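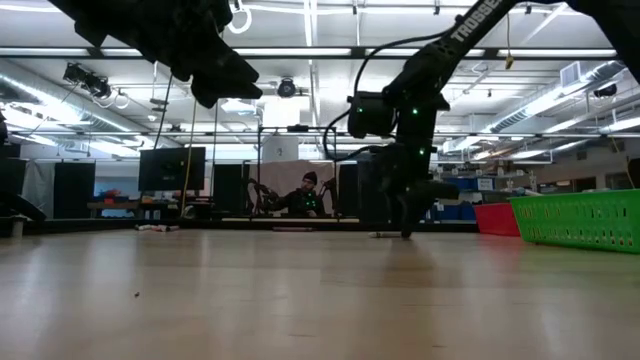

Sorting the small stuff: notes from the craft cupboard

The craft cupboard at Brirkine got its February clear-out, and most of the work was small stuff. Big items like the paper rolls and the cutting mats have always had a shelf. Crayons, sticks, stubs and odd ends have not, and they had spread through every drawer in the unit.

Nathalie Turcotte led the sort, and she asked us to print how it was done so that the Dondunthorpe branch can follow the same steps when it does its own cupboard this spring.

Start with a bare stretch of table and two plastic baskets in different colors. We use a red one and a green one. Red is for things that still work and go back into use. Green is for things that need a decision, such as a crayon with no wrapper, a stick that may belong to a kit, or anything you can't name. Put the baskets side by side at one end of the table so you don't have to reach across what you are sorting.

Take out one handful at a time. We tried tipping a full drawer onto the table first and it was a mistake. The round crayons rolled off the edge, and we spent longer on the floor than at the table. A handful laid out with space between the pieces goes much faster.

Lay the sticks flat and keep the long ones apart from the short ones. Pale crayons are easy to miss on a light wood tabletop, so check the surface before you bring out the next handful. Look for crumbs too. Wax bits get pressed into the grain if someone leans on them, and then they mark the next sheet of paper. A dry cloth picks up most of it. For the rest, use the edge of an old library card.

Test colored sticks on scrap paper. If a crayon leaves a clean line, it goes in the red basket, however short it is. Nathalie's rule is that anything shorter than a thumbnail goes to the melting tin. The tin lives on the bottom shelf, next to the Gagnon paper, and the younger group uses it for wax blocks in the summer.

Do not sort by color at this stage. That can wait until the drawers are back in. We lost most of a morning to an argument over whether the pinks belong with the reds.

The whole job took five sessions of an hour each. We ended up with 400 usable crayons and sticks, now in eight shallow trays on the middle shelf. The old Zarnetti tins have been washed and are free to anyone who wants them. There are five left, with lids. Ask at the desk before 4 p.m.

A few requests now that the cupboard is in order. Please return loose crayons to the red basket at the end of a class and leave the trays alone. They will be refilled from the basket when it gets full. If you find something you don't recognize, put it in the green basket. Please don't throw it out, as two pieces of the weaving kit were nearly lost that way last year.

We are still short of one thing, which is a shallow drawer divider that fits the top drawer. The inside measurement is written on a card taped to the front. If you have one at home you aren't using, bring it in and leave it at the desk with Nathalie's name on it.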